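Ticket: Consignments marked delivered before arrival, Skisow depot
Opened: June 2023
Raised by: Lefteris Konstantinidis, freight claims
Handled by: Arlindo Paiva, systems support
Status: open, waiting on carrier

1. Problem as reported

Since the changeover to Bitalora for proof of delivery, pallets going through Skisow on Godoy trailers show as "Delivered" while the trailer is still on the road. Customers ring to say nothing has come. Claims then has to argue with a system that says it has. Godoy's account desk tells us this is a display fault on our side and that the times on their side are fine. I have asked them twice for the times on their side and have not had them.

2. First look

Pulled the status export for the Skisow lane. It has 2,139 consignments in it, and more than 400 carry a delivered time earlier than the gate-in time at the receiving site. That is a lot for a display fault. A display fault would also not change the figure in the export, which comes straight from the table and is never drawn on a screen.

Lefteris asked whether the gate clocks could be wrong. Fair question. Checked the Skisow gate against the network time and it is right to the second. The gate at the receiving end belongs to the customer, so I can't check that one, but it would have to be hours out, and only for one carrier.

3. Reply from Bitalora support

They suggest the time zone setting. They always suggest the time zone setting. Changed it on the test account as asked, re-ran the same loads, and every time on the lane moved by an hour, the right ones along with the wrong ones. Changed it back. Their second message said clearing the browser cache "often helps". Did it anyway so that it can be written down here as done. No change.

4. What the bad records have in common

All of the ones I opened were part of a multi-drop run. Single-drop loads look clean. On a multi-drop run, the later drops take the delivered time of the first one. So when the driver closes drop one, the whole run closes with it. The signature field on the later drops is blank at that point and gets filled in afterwards, which is why Godoy can truthfully say that every consignment has a signature. It has one. It just doesn't have one at the time stated.

Lefteris notes that Godoy's on-time bonus is worked out from the delivered time. I am not putting that down as a cause. It does mean there is no great hurry at their end to fix it, and I would like finance to know before the next bonus statement is agreed.

5. Handset test

Borrowed a Godoy handset and set up a dummy run with 3 drops on the test account. Closed the first. The other 2 went to "Delivered" straight away, with no prompt and no warning. Repeated it with the handset offline, then brought it back into signal, and got the same result. Repeated it using our own Parkik scanner on the same dummy run and only the first drop closed, as it should.

So the fault follows the handset software, or the way Godoy has set it up. I lean towards the set-up. There is an option called "close run on arrival" in the handset menu, and I was not able to switch it off without their admin code. Asked for the code. Was told the option "has no effect in this version". I would believe that more easily if they let me turn it off and see.
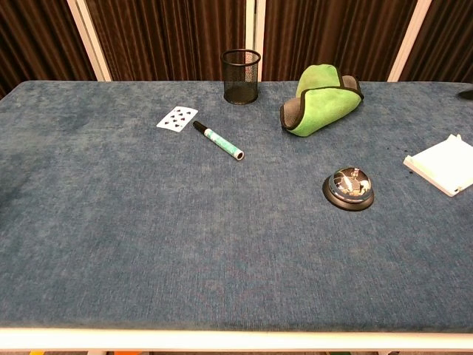

6. Workaround for claims

Until this is sorted, do not use the delivered time on any Skisow multi-drop load carried by Godoy. Use the gate-in time from the receiving site. If the customer has no gate record, ask for the signed paper copy and go by the time written on it. Claims already turned down on the strength of the delivered time should be reopened — Lefteris has the list and is working from the oldest.

Please don't edit the times by hand in Bitalora. Two people have done so to be helpful, and I now can't tell those records from good ones.

7. Update from carrier

Godoy now says a software update due in August will "improve status accuracy". No list of changes supplied, and no mention of the close-run option. I've asked for the list and for the admin code again, in the same message, and copied in their contract manager.

8. Next steps

Arlindo to re-run the dummy run on the updated handset before any live load goes out on it. Lefteris to hold the bonus statement with finance. Ticket stays open after the update until a full export comes back with no delivered time ahead of gate-in. Godoy has asked for it to be closed now and a new one raised if the problem comes back. Declined.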